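Clearing the desks
2/14/24

I finally got round to the tables this week. The oak-coloured one had been collecting post and old chargers since December, so I took the lot off and only put back what I use. So far that means one black marker with a silver end.
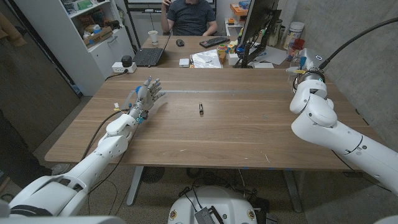

What's left to do

The desk behind is next – paper cup, crumpled plastic bag, the small white box, and the sheets under the monitor. Jarosław Lis says to bin any paper older than a year. I'll keep the Pietrzak invoices and shred the rest. The fan can stay under the table until spring.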